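I ruined two good cutting boards before I learned how to look after one, so these are the things I do now.

Wash it by hand, quick, with hot water and a drop of soap, and never leave it soaking in the sink (my first one split right down a glue line after an evening under the spaghetti pot). Then stand it on its edge to dry. If you lay it flat the bottom stays damp and the whole thing cups.

Onion smell? Coarse salt and half a lemon. Scrub, wait 5 minutes, rinse. For beet stains I do it twice and then stop worrying about it.

Oil it once a month, more in January when the furnace runs all day. I use the Clurau mineral oil, but any food-grade one is fine — just don't use olive oil, it goes rancid and you'll smell it on your bread. Warm the bottle in a mug of hot water first and it soaks in so much better!
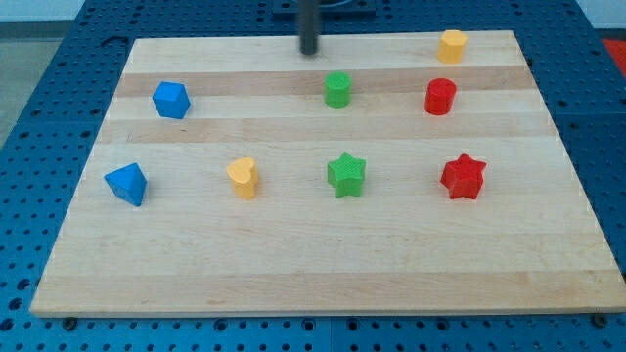
If the surface has gone fuzzy, wipe it with a wet cloth, let it dry overnight, and sand lightly with 200 grit along the grain. Wipe off the dust and oil it again, both faces and all the edges. I forgot the bottom once and got a board that rocked like a chair.

Knife scars I mostly leave alone.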